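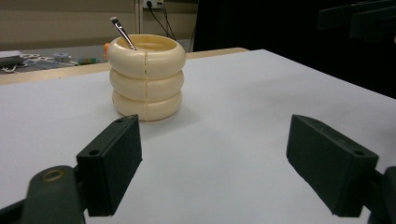
Vol. 54, No. 3 – Page 27

OPPORTUNITIES

Studio Assistant, Children's and Adult Painting Program
Cundeo Arts Center

The Cundeo Arts Center invites applications for the part-time position of Studio Assistant. The assistant prepares the painting room before each class, keeps brushes, cups and paper in good order, and returns the room to its proper state at the end of the day. The position reports to the Studio Manager, Genowefa Zieliński.

The painting program enrolls 300 students each term, in classes for children ages six and up and in evening classes for adults. Instruction takes place in the Prusetti Room on the ground floor, with a further room upstairs in use during July.

Duties

The assistant will set out materials according to the instructor's class sheet. In most watercolor classes each place receives one cup, one brush and two sheets of paper. Brushes standing in a cup between classes are to be placed with the bristles up. Plastic cups, including the ringed cream-colored cups used at the white tables, are washed by hand and checked along the seam for cracks before they go back on the shelf. A cup that leaks is withdrawn and entered in the supply book.

The assistant will also wipe down tabletops, sort brushes by size, discard those with loose ferrules, and prepare the monthly supply order for approval. The center holds 800 brushes in stock, and an annual count is carried out with the Studio Manager.

Requirements

Applicants must be at least 18 years of age and able to stand for most of a shift and lift boxes of paper. Experience in a classroom, art store or studio is preferred. Knowledge of brush care is helpful – training will be given during the first two weeks. The successful applicant will complete a background check before starting work.

Hours and Terms

The position is offered for 16 hours a week during term. Shifts begin at 2:30 p.m. and end at 6:30 p.m. The assistant may attend one adult class each term without charge.

How to Apply

Please send a resume, a one-page letter and the names of two references to Dwayne Hutchins, Office of Personnel, Cundeo Arts Center. The letter should describe any past work with art materials or with children. Samples of artwork are not required and will not be returned.

Selected applicants will be invited to a short interview with Ms. Zieliński and Juraj Šimko, lead instructor in watercolor, followed by a visit to the painting room. Applications are reviewed as they arrive, and the position remains open until filled.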